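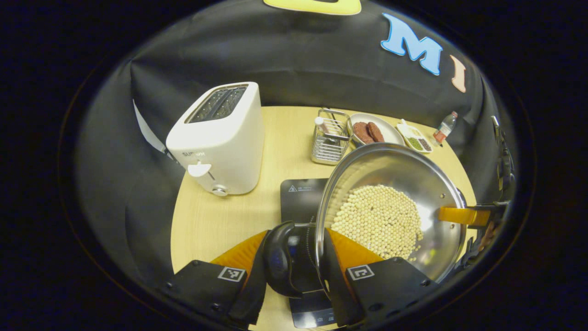
Soybeans in a stainless steel pot over the induction cooktop, with patties and a dish of chopped herbs and spice at the back of the table.

Category: Community News / Food & Home

Canberg Opens Its Small Table Kitchen to Home Cooks This February

CANBERG – The Pilum Home Cooking Program is delighted to announce that its Small Table Kitchen will welcome home cooks of every level starting in February, with a full season of classes built around the kind of supper most of us can manage on a single burner and a bit of counter. Enrollment is open now, and there are 64 places in the first season, with classes kept to 6 cooks each so that everyone gets a turn at the stove and a proper seat when it comes time to eat.

The idea grew out of a long conversation among neighbors in the Flolport district, many of whom live in apartments where the kitchen is really one end of the living room. They wanted to cook more beans, waste less food and stop feeling that a good dinner needs a big range and a wall of cabinets. So the program started with a round table of light wood, a black induction cooktop and a toaster, and the menu was written to fit.

"My grandmother fed a whole houseful from one pot, and I never once heard her complain about the size of her kitchen," said Huguette Ferrand, who leads the program. "When people come in and see a plate of patties and a little dish of herbs and spice set out and ready, they relax. They think, well, I have a table at home too, I could do this! And of course they can."

Soybeans take pride of place on the opening menu. Cooks will learn how to sort and rinse dried beans, how long to leave them soaking (overnight is kindest), and how to bring them gently to a simmer without the pot foaming over. From there the same beans go into a warm salad with chopped green herbs, a thick soup, and a mash that is lovely on toast with plenty of black pepper. Browned patties round out the meal, and those who prefer to skip the meat can shape their own from the leftover mash.

Every session runs for three hours and begins at 5 p.m., with the last hour given over to eating and to washing up together, a part of the evening that tends to be noisier and more cheerful than anyone expects. Ingredients, aprons and a printed set of recipes are included in the fee. Please bring a lidded container, as there are nearly always beans left to take home.

The season is supported by Mykhailiuk, the family-run grocer, which is supplying the dried beans, herbs and spices, and has also kindly agreed to put 400 free recipe booklets by its registers for shoppers who would like to try the dishes in their own kitchens. The booklets cover the full opening menu, along with notes on storing cooked beans in the refrigerator and freezer.

Anyone with a food allergy is asked to mention it when enrolling, and the kitchen will gladly talk through substitutions ahead of the class. Places may be reserved in person at the Pilum front desk in Canberg.

Contact: Pilum Home Cooking Program, Press Desk, Canberg | © Pilum. All rights reserved. | Back to top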